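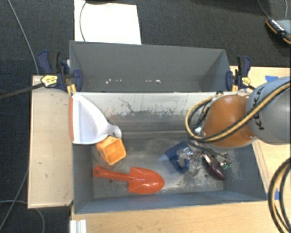 Urmila Chaudhary wrote under the last post that her Nuscombe bronzer had gone to bits in her bag, that she had tried pressing it back down with a thumb, and that it fell out again the next morning. Could it be mended properly, she asked, or should it go in the bin?

It can be mended. Pressing it dry rarely works for long, as the powder needs something to bind it while it sets. The method below uses rubbing alcohol and takes ten minutes of work, plus a night to dry. It suits pressed powder, blusher, bronzer and most eyeshadows. It does not suit cream products or anything you have had so long that it smells odd.

What you need

Isopropyl alcohol, 70% or stronger. Chemists sell it, sometimes behind the counter.
A small dropper, or a teaspoon if you have a steady hand.
Cling film or a small plastic food bag.
A cocktail stick or the handle end of a thin brush.
A coin, or anything flat that fits inside the pan.
A piece of plain cotton with no pile. An old pillowcase is good. Kitchen roll will do but leaves a pattern.
Cotton buds and a sheet of newspaper.

Before you start

Open a window and keep away from the hob, candles and anything else with a flame. Rubbing alcohol catches fire easily and the fumes are strong in a small room. Don't do this in the bathroom with the door shut.

Wash and dry your hands. If the compact has a sponge or puff in it, take that out and wash it separately. Do the same with the clear plastic disc, if there is one.

Step 1: Break up the rest

Spread out the newspaper and open the compact on it. Tip any loose powder from the lid back into the pan. Stretch cling film over the top, then crush the remaining lumps through it with the cocktail stick or brush handle.

You want a fine, even powder with no hard bits. This feels wrong if only one corner has come away, but a patch glued to an old solid piece nearly always cracks along the join. Break up the lot.

If there was a shiny, hard film on the surface, pick it off first and throw it away. That is oil from skin and brushes, and it will turn up as dark specks in the finished powder.

Step 2: Add the alcohol

Take off the cling film slowly. Add the alcohol a few drops at a time and stir as you go. For a single eyeshadow, 7 drops is usually enough. A full-size bronzer takes a good deal more, up to a teaspoon.

Stop when it looks like thick paste, something like soft butter. If it runs when you tilt the pan, it is too wet. Leave it open for half an hour and it will thicken by itself.

Matt shades drink up more than shimmery ones. Some very shimmery shadows go dull when they get wet, so try a little in a saucer first if you are fond of the shade.

Step 3: Smooth it over

Push the paste out to the edges of the pan with the back of a teaspoon. Tap the compact on the table to bring up any air bubbles, then leave it for fifteen minutes.

Step 4: Press

Fold the cotton so there are two layers and lay it over the pan. Put the coin on top and press down firmly and evenly. The cloth will soak up some of the alcohol. Move to a dry part of the cloth and press again. Three or four presses will do for most pans.

Lift the cloth straight up. If you slide it, you drag the surface.

For a large pan a two pence piece is too small and leaves rings. I use the flat base of a spice jar wrapped in cling film. Bottle tops are no good because of the ridges.

Step 5: Clean up the edges

Dip a cotton bud in alcohol and wipe round the rim, the hinge and the mirror. Do it now while the powder is still damp.

Step 6: Leave it to dry

Leave the compact open overnight, somewhere flat and out of the sun. Twenty-four hours is better for a deep pan. Don't use a hairdryer. The top dries before the middle and you get cracks like a dried-up pond.

It is ready when it no longer smells of alcohol. Put the puff back and use as normal.

If it goes wrong

It crumbles again as soon as you touch it. There was not enough alcohol, or it wasn't pressed hard enough. Start again from step 1.

It has set so hard that nothing comes off on the brush. Lay a strip of sticky tape on the surface, peel it off and try again. If that doesn't help, scrape the top lightly with the cocktail stick.

It has shrunk away from the sides. This is only looks. It will hold unless the compact is dropped.

The colour seems darker. Wait until it is fully dry before you judge it. My Mominby blusher looked like brick dust all evening and was back to its usual pink by breakfast.

The whole pan has come loose. Let the powder set first, then fix the pan down with a dab of glue.

Can I use water?

Better not. It takes far longer to dry and gives mould a chance. Hand gel isn't a good swap either, because it often has perfume and thickeners in it that stay behind in the powder.

Is it safe on my skin?

Most of the alcohol has gone by the time the powder is dry. If your skin is sensitive or broken, or if the powder goes near your eyes and they react easily, I would buy a new one instead. The same goes if you have had an eye infection while using it.

Carrying it afterwards

A mended powder is a bit weaker than a new one. Cut a round cotton pad to size and lay it between the powder and the lid before the compact goes in a bag. Pressed powders in a suitcase should go in the middle of the clothes, flat, with the same pad inside.

Elspeth Halliday asked about broken lipsticks as well. Those are melted and reset in the fridge, and I'll put the steps for that on a separate page.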